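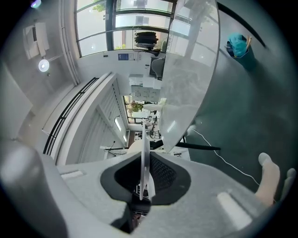 08/07/2024, Tavus, June run. The payroll panel finally lines up! I reran the employer match first thing with the new ID table and the gaps that have been bugging us since the spring are nearly all gone. I plotted employers down the side and pay periods along the bottom, one dot for each return received, and where it used to look like a moth-eaten jumper it now looks like the black pad in the photo, that fine grid of small diamond bumps, row after row with hardly a break. Very pleased with that. I've saved the plot as panel_june_v3 and pinned a print by the door.

What changed: Vorkel sent a fresh export, with the old employer reference kept in its own column next to the new one. Before, when a firm moved to a new payroll scheme, the old reference stopped and a new one began, so our code saw one firm shutting and another opening in the same month. That gave us a lump of "lost" jobs and a lump of "new" jobs which cancelled out in the total but made a right mess of the hiring and leaving rates. 68 firms in the June file had switched like this. Most are small. Two are big enough to move the transport line by themselves, and that explains the odd jump I grumbled about in the last entry.

June file after cleaning: 3,390 employers. Every one has a sector code, for the first time ever.

Match steps as they stand now, so I don't have to work it out again:
Join on old reference, then new reference, then trading name plus postcode.
Name matching only runs on what's left after the first two joins. Don't let it run on everything, it will happily marry two chip shops on the same street.
Anything matched by name alone gets flag N and stays out of the hiring rate until somebody has looked at it.
Firms with nobody on the books in a period stay in the panel with a zero. They are not missing!

That last one caught me out again this morning. I'd written a filter which threw away empty rows, and it threw away the seasonal places in Baka with it: the campsite, the boat hire and so on. They have no staff in winter and then take on a whole crew for summer. With the zeros gone, they all came back in as brand new firms and the leisure sector looked as if it had gone on a hiring spree. Took the filter out and the line settled down at once. There's now a test for it (test_keeps_zeros) and it fails loudly if the rows go missing.

Then the fun part, the hold-out test. I set 400 employers aside, fitted the model on the rest, and asked it to guess headcount for the ones it hadn't seen. It did much better than I expected. Manufacturing and health were close enough that the two lines sat on top of each other and I had to make one of them dashed to see it. Retail was decent. Building work is still poor, with the guess running too high all the way along, and I think that's down to subcontractors who come and go from the payroll between one pay date and the next. We only see who was paid, so a gang that works three weeks and is paid in the fourth turns up late.

Ran 2,000 resamples for the error bands. It took most of lunch on the old machine. The band for the overall change is narrower than in the last run, which I'd hoped for, but the one for building is as wide as a barn. I'd rather we print it wide than leave it off. A reader who sees a single number for a sector like that will take it as gospel.

Compared with the Rebelo survey too. Ours is firms' pay records and theirs asks firms what they plan to do, so they shouldn't agree month by month, but the direction ought to be similar over a longer stretch and it is. Theirs turns a bit earlier than ours, and that makes sense to me: plans come first, pay comes later. It would be lovely to use their planned hiring as a lead term in Tavus. I tried it very quickly with a one month lag and the fit improved for services and got slightly worse for everything else. Might be luck. Needs doing properly, with the lag picked on one part of the data and tested on another.

Weekly-paid staff: still double counting some people when a month has five pay dates. I've been taking the headcount from the pay period nearest the middle of the month, as most jobs counts do, and this mostly sorts it. Mostly, as some firms hand over one combined return for the whole month and there's no middle period to pick. Those have flag C now. If anyone wants an interesting afternoon, have a look through the C firms and see if hours paid can be used to split them. I had a go with the warehouses and it looked promising.

Small thing but it made me happy: the seasonal adjustment no longer falls over when a sector has a zero in it. I'd been taking logs of the lot like an idiot. Switched those sectors to the additive version and the warnings have stopped.

Jobs for tomorrow
Check the N flags by hand, starting with the larger firms.
Rerun building with a lagged pay date.
Ask Vorkel if the old reference column can go back further than this year's file.
Write up the Rebelo lag test before I forget which settings I used (lag 1, no trend, services split out).
Back up the resamples to the shared drive. They're still only on the old machine.

Left the long run going with the Baka firms as a separate group. Output goes to the usual folder, please don't restart the machine until the log says finished.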